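Equipment > Manipulation > Two-Arm Stations > Planning Notes

Ondby Two-Arm Tabletop Station: what to budget for before ordering

The Ondby station is sold as a base unit with two arms, two multi-finger hands, a head camera and a controller cabinet. The table, the backdrop, the light fixtures and the support frame are separate lines on the quotation. First-time buyers often price the base unit only and come back for the rest after delivery, which means a second freight charge and a second site visit. The notes on this page cover the full list.

Floor space and access

Plan for a clear area that lets an operator walk behind the station with the cabinet door open. The cabinet door swings to the left and cannot be rehung. The base unit ships on one pallet and the frame parts on another. Both need a pallet jack and a doorway wide enough for a standard pallet. The base has leveling feet but no casters; a caster kit can be added at order time and cannot be fitted in the field.

Hands

Two hand types are offered, the Wistus three-pad hand and the Wistus full hand. They use the same wrist flange and the same connector. A station may be ordered with one of each. Hands are the item most likely to need replacement during the first year of heavy use, and the lead time for a new one is 9 weeks. A site running daily sessions should order one spare hand per station with the original purchase. Finger pads are a consumable and come in packs of six. Pad wear depends on the objects handled. Ribbed or rough items wear the pads faster than smooth plastic.

External cables at the wrist need slack for full rotation. Order the long cable set if the table is deeper than standard. The short set will reach, but it pulls on the connector when the arm is fully extended.

Table and backdrop

The tabletop is available in gray, white and chroma-key green. Green costs the same as the other two and has the longest delivery time, 22 working days. Choose it if backgrounds will be replaced in processing. A matte finish matters more than the exact shade, as glossy tops throw back highlights from overhead lamps. The backdrop is black cloth, sold by length. It hangs from the frame and does not have to be stretched flat for most work.
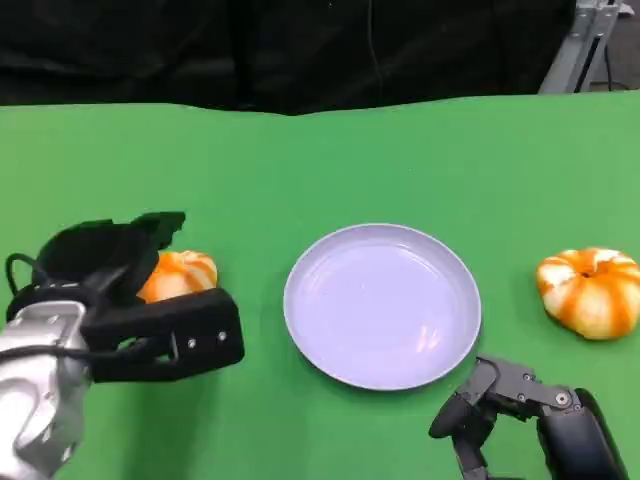 Bülent Aksoy

A small decorative pumpkin held in one hand, with a plate and a second pumpkin on the table, is a fair measure of the object size this station is meant for. Items much larger than a dinner plate take up working area that the hands need for approach. For larger goods, look at the Pleltel floor station, which has longer arms and a higher price.

Support frame

The frame is light gray aluminum extrusion with bolt-on brackets. Buyers who already stock extrusion may supply their own, provided the slot size matches the bracket kit. Cable clips are not included with the bracket kit. Order one bag per station.

Test objects

Object sets are usually left out of equipment budgets and then bought from petty cash. Give them a line of their own. A starting set of 30 items is enough for acceptance testing and operator training. Include rigid flat pieces such as plates, irregular ribbed pieces, and a few soft ones. Buy duplicates of anything seasonal, as the same item may not be on sale again until the following year. Real produce should be avoided for repeated trials because its weight and surface change over time.

Power and network

One dedicated circuit per station. The controller has two network ports, and the camera port must not be shared with other office traffic. Storage is quoted separately by Benkirane, who also supply the rack. State the expected hours of recording per week when asking for a storage quotation.

Service and quotation terms

The standard warranty covers arms and controller. Hands are covered for 6 months, pads and cables not at all. Extended cover can be added up to the day of acceptance and not later. Training for two operators is included in the base price.

Prices quoted on or after October 13, 2025 include the revised freight rate. Orders for delivery before the end of May should list the table color, hand types and cable set on the first purchase order, as a change to any of these restarts the lead time.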